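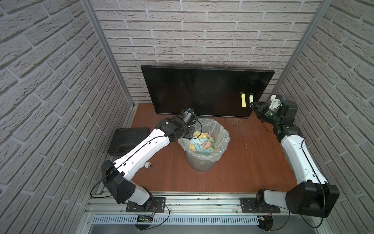

The Night Ferry to Plomard

Joaquín Insaurralde had wanted to ride the night ferry since he was 6, and now he was doing it, with a sandwich in each coat pocket and the whole top deck to himself!

The boat was called the Thampi. She was short and wide and she hummed, a low happy hum that came up through his shoes and into his teeth. He loved her right away. He walked around the deck three times, touching the rail, the bell, the big coils of rope (so much rope!), and then he walked around once more the other way.

"First crossing?" called the woman at the wheel.

"First one!"

"Come in, then. You'll want to see Vuvley go by."

He had seen Vuvley a thousand times from land, and it was just a town, with a bakery and a bad parking lot. From the water it was a string of gold beads somebody had dropped along the hill. He found his own street by the church light and laughed out loud.

"My grandfather made this trip every June," he said. "He told me the sea smells different halfway."

"Like what?"

"He wouldn't say. He said I'd have to come and find out."

She cut the engine back a little and slid the window open. They were halfway now, the lights of Plomard still small ahead of them. Joaquín leaned out as far as he dared and breathed in, salt and cold and then, under it, something green and sweet, like a melon just split open.

"Oh," he said. "Oh, that's wonderful!"

She handed him her thermos and he handed her a sandwich.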